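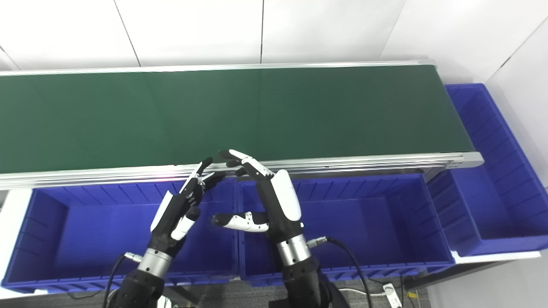 Noise and Hearing Study: Call for Participants

Posted 5 April 2024

Junilura Occupational Health is recruiting adults who work, or have recently worked, in warehousing, parcel sorting or light assembly for a study of temporary hearing changes over a working shift. The study is run from our office in Nitadstead and is led by Bevan Kingi. Recruitment stays open until all 300 places are filled or until the end of September, whichever comes first.

Background

Most published work on occupational hearing loss deals with high noise levels, such as those found in foundries, sawmills and metal stamping. Less is known about people who spend full shifts at moderate levels, where hearing protection is often optional and where the sound is steady for long periods and then broken by short impacts. The study measures hearing thresholds before and after a normal shift and compares the change with the noise dose recorded over the same hours.

An earlier survey by the same team collected 538 questionnaires from employees in the Nitadstead and Kotach areas. It relied on self-report only. The present study adds audiometry and personal dosimetry.

Who can take part

You may be eligible if you:
are 18 to 60 years old
work at least 24 hours a week on a floor where machinery is running
have been in the same or a similar job for six months or longer
can read and sign a consent form in English or Spanish

You are not eligible if you have had ear surgery, have an active ear infection, wear a hearing aid, or are taking a medication that your doctor has told you can affect hearing. Tinnitus does not exclude you. Please report it on the screening form.

People who left a qualifying job within the past three months may apply for the questionnaire group, which has no shift measurements.
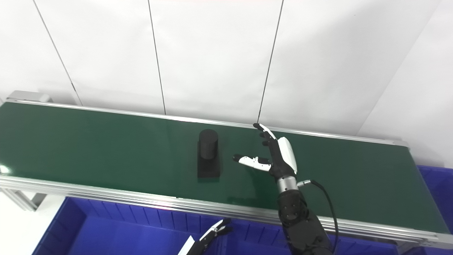
What is involved

Participation consists of 2 test days, scheduled at least four weeks apart. On each day you will have a hearing test of about 25 minutes before your shift and a second one within 30 minutes of its end. Tests are carried out in a mobile booth parked at or near your workplace. During the shift you wear a small dosimeter clipped to the shoulder. It logs sound level only and does not store speech.

You will be asked to avoid loud music, power tools, motorcycles and firearms for 14 hours before the first test on each day. If this is not possible, call us and the day will be moved. Wear the hearing protection you normally wear, or none if that is your usual practice and your site rules permit it. Do not change your habits for the study.

Between the test days you will fill in a short weekly diary on paper or online. It covers hours worked, job area, off-work noise and any ringing in the ears.

Payment

Participants receive $85 per completed test day and $40 for a complete diary. The questionnaire group receives $20. Payment is by check or prepaid card and is issued within 15 business days. Mileage is not reimbursed.

Confidentiality

Results are stored under a code number. Your employer is not told your results or whether you completed the study. You will receive a copy of your own audiogram. If a test shows a loss that needs medical follow-up, the study audiologist will contact you directly.

How to apply

Complete the screening form at the Vahidi Building front desk, second floor, or ask for it by phone or mail. Include your job title, your usual shift and a daytime number. Applications from night shift workers are especially needed, as this group was underrepresented in the earlier survey. Eligible applicants will be called to arrange a first test day. Employers who wish to host the mobile booth should write to Bevan Kingi at the same address and state the parking space and power supply available.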